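Speaker notes – Tullora Library Service, staff briefing, 8th October

Slide 4. Thank the branch managers, and Marjatta Mustonen in particular, for completing the loans review on time. Membership now stands at 2,224. Of these, 344 joined through the school visits program.

Pause for questions on membership before moving on.
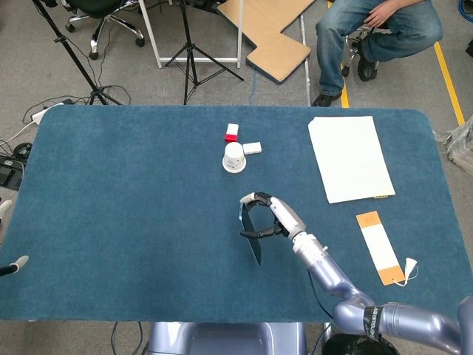

Slide 5. Evening hours at the Prutholm branch will be extended from May. The branch will close at eight – one hour later than at present. Staff who wish to change shifts should write to Jouko Vuorinen.

Slide 6. Hand over to Aino Kettunen for the budget. Allow 12 minutes.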